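3.2 Wall types in the sample

The survey in Leditz covered 1242 rooms, and in 941 of them at least one inner wall was left without plaster. We asked the residents how they judge the echo of the room when they speak in a normal voice. Following Moradi, we treat bare brick and painted brick as separate classes.

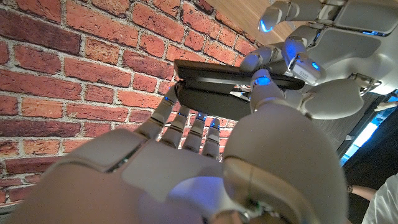

Figure 7. Red brick wall (left, in the background).

The answers for bare brick differ more than we expected. Residents of small rooms seldom complained, while in the larger rooms the echo was often named as a problem. The effect of curtains is discussed in Section 4.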